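Eine Arbeitsplatte für das kleine Zimmer

29. Dezember 2018

Seit wir in dieser Wohnung leben, wollte ich einen richtigen Arbeitstisch haben. Keinen Schreibtisch, davon hatte ich in meinem Leben schon genug, sondern eine Fläche, auf der man schrauben, kleben und auch einmal etwas fallen lassen kann. In diesem Dezember habe ich mich endlich entschieden und mir eine Platte aus verleimten Holzstreifen gekauft. Auf Deutsch sagt man dazu Stabverleimung, das Wort musste ich zuerst im Wörterbuch suchen.

Ich habe lange zwischen zwei Platten geschwankt. Die eine hieß Tondton und war sehr hell, fast weiß. Die andere heißt Clasent und hat eine Farbe wie Honig, an manchen Stellen auch dunkler, wie Bernstein. Der Verkäufer meinte, die helle Platte sei moderner. Das stimmt vielleicht, aber ich wollte eine Farbe, die am Abend im Lampenlicht schön aussieht. Also habe ich die Clasent genommen und 300 Euro bezahlt, mit Lieferung bis zur Haustür. Von der Haustür bis in den zweiten Stock war es dann meine eigene Aufgabe.

Die Behandlung mit Öl hat mir mehr Mühe gemacht als das Tragen. In der Anleitung steht, man soll das Öl dünn auftragen und den Rest nach kurzer Zeit mit einem Tuch abnehmen. Ich habe beim ersten Mal zu viel genommen, und die Platte blieb zwei Tage lang klebrig. Danach habe ich sie fein geschliffen und noch einmal angefangen, diesmal mit dem Öl von Miltetti und mit mehr Geduld. Ich habe acht Stunden zwischen den Schichten gewartet, und das war richtig. Jetzt hat das Holz einen leichten Glanz, den man besonders sieht, wenn die Lampe direkt von oben kommt.
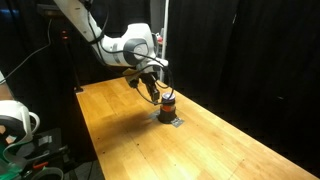
Was auf dem Tisch steht

Ich habe mir vorgenommen, dass auf der Platte nur das liegen darf, womit ich gerade arbeite. Ein Stück mit drei Farben gefällt mir auf dem Holz besonders gut: unten der breite schwarze Fuß, darüber ein leuchtend oranger Ring und oben eine dunkle Kappe, violett oder dunkelblau, ich kann mich nicht entscheiden. Neben dem warmen Ton der Platte wirkt das Orange noch kräftiger. Unter dem schwarzen Fuß liegt ein kleines graues Metallblech.

Die kleinen dunklen Punkte im Holz haben mich am Anfang gestört. Ich habe sogar überlegt, ob ich sie mit Holzkitt füllen soll. Inzwischen lasse ich sie so, denn eine Arbeitsplatte bekommt sowieso ihre Spuren - und ich möchte beim Arbeiten nicht immer Angst um die Oberfläche haben.

Für die Kleinteile habe ich mir Schubkästen von Cao bestellt, sie sind noch nicht gekommen. Bis dahin bleiben die Schrauben in alten Marmeladengläsern auf dem Regal. Auch die Lampe möchte ich noch etwas höher hängen, weil die Schatten auf der Platte im Moment ziemlich breit sind. Wenn jemand von euch Erfahrung mit Hartwachs über dem Öl hat, schreibt mir bitte einen Kommentar. Im Januar will ich die Platte noch einmal nachölen und bin unsicher, ob sich beides verträgt.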